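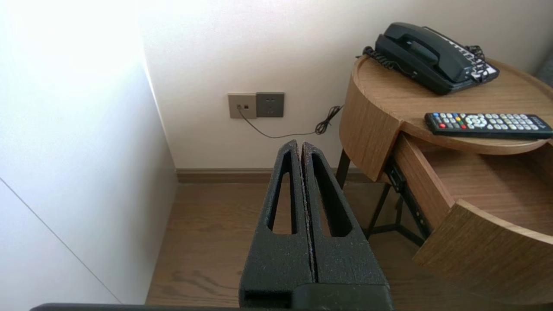

A quiet corner, with a white wall and a wooden floor.

The Long Swing Home

In Plodcombe, if you want to know what time school lets out, you don't need a watch. You stand at the low end of Evangelista Park, near the water fountain that has never quite shut off, and you wait for the sound of sneakers on gravel. It comes a little after three. The kids run straight past the climbing net, past the slide and the little painted store with its counter worn down to bare metal, and they head for the swings, where by ten after there is always a line.

I grew up two streets over from that park, and I stood in that line myself, back when the swings were black rubber straps that pinched your hips and the chains left an orange smell on your palms that lasted right through supper. I moved away, as people do, and came back with a child of my own, and one of the first things I noticed was that the line had gotten longer. There were more children and fewer swings. The old bay nearest the road had been taken down after a hard winter and never put back, and the bay by the maples had lost a seat, so that one pair of chains had been looped up over the crossbar out of reach.

So when word went around that the town was going to replace the swings altogether, I paid more attention than a grown woman probably should. I went to the open evening in September, which was held in the school cafeteria and smelled of it, and I sat on one of those attached stools made for a person half my size and looked at drawings for almost 2 hours.

You might think a swing is a swing. I did. But there was a family at the next table whose son uses a wheelchair, and his mother explained, in a patient way that told me she had explained it many times before, that he loved to swing more than anything in the world and hadn't been on one since he got too big for the bucket seat. The nearest park with something that suited him was 21 miles off, and by the time they got there he was often too tired to enjoy it. She wasn't making a speech. She was looking for her other glove while she said it. But I saw the woman from the parks department put down her coffee and write on the back of her hand.

The plan changed a good deal after that evening. The first drawing had been a straight row of ordinary seats along the fence, very tidy, very much like what was there before. The one that came back a few weeks later had the swings spread out under the maples, with a wide smooth path leading in from the parking lot, a big round basket that several children could pile into, and a high-backed seat with a harness on a bay of its own. There was also a seat where a grown-up and a baby could face each other, and I'll admit I laughed when I saw it and then thought about it all the way home.

The equipment came from Zinum, which builds out of a long shed on the county road, and they were kind enough to let me come and get in the way for an afternoon. I had pictured something loud. It was mostly people standing at benches with their sleeves rolled up, fitting bearings into hangers and turning them back and forth with a thumb to feel for grit. The hanger, I learned, is the part that matters. It is the joint where the chain meets the beam, and a bad one will squeak, wear to one side, and make the seat drift a little crooked until the child on it ends up looking at the neighbors. They keep a bucket of worn-out hangers by the door, and the man who showed me around fished through it as fondly as if it were full of seashells. Some were worn as thin as a dime on one edge. He could tell from the shape of the wear whether it had come from a school or a park. (Schools, he says, wear evenly. Parks get teenagers.)

He told me, too, about the chain. Everybody wants the chain to be longer than it can be, and I understand why, as the best swing I ever rode hung from an oak branch on a farm and seemed to go out over half the valley. But a longer chain means a taller frame and a much bigger clear space front and back, and in a town park the space is what you run out of first. The maples had to stay. Nobody in Plodcombe would have stood for losing the maples, me included. In the end the tallest frame went on the open side, toward the ball field, and that's the one the older kids race for now.

Underneath it all is a surface from a company called Kovano, a springy sort of carpet laid in a soft green, with wood chips kept around the outer bays where wheels don't need to go. There was some grumbling over that. I like wood chips myself. I like the smell of them after rain, and I don't much mind shaking them out of a sock. But it's hard going to push a stroller through them, let alone a wheelchair, and after a summer of dragging feet there is always a dip under every seat that fills with water and stays filled. Splitting the two seemed a fair way to settle it, though I notice that the toddlers carry handfuls of chips over to the green part all day long and arrange them there.

The old frames came down on a gray morning and were gone by lunch. I hadn't expected to mind, but I walked by with the dog and found several of us standing along the fence, not saying much. One older fellow asked if he could have a length of chain, and they cut it for him right there. He said he was going to hang a fern on it.

For the next few weeks there was an orange fence and a great deal of mud. My daughter, who was 11 that year and beginning to have doubts about whether she was still a playground person, asked for a report every evening anyway. Were the posts in? Was the basket up? Was it true that it could hold the whole soccer team? (I doubt it, and I hope they won't try.)

There wasn't much of a ceremony. Somebody had baked, and somebody else had brought a speaker that didn't work, so there was no music and no one could hear the remarks. I'm told close to the whole elementary school turned out, all 300 of them, plus parents, plus grandparents, plus dogs. The boy from the open evening went first. It took a few minutes to get the harness right, and the line waited, which if you know that line is saying something. His sister pushed. He put his head back and shut his eyes, and after a while she called over to their mother that he wasn't getting off, so they'd better get comfortable.

I've been back most afternoons, usually with a thermos and a bench to myself until the gravel starts up. The paint on the posts is a deep blue that has already picked up its first scratches. The basket creaks just slightly when it's full. My daughter says she only goes to keep her friends company, and she says it from about as high as the chains will let her go, with her shoes kicked off under the frame and her hair all over her face.

Last week a mother I didn't know was on the face-to-face seat with her baby, barely moving, the two of them just looking at each other under those trees while the leaves came down. I had meant to get home and start supper. I poured the last of the coffee and stayed until the streetlights came on.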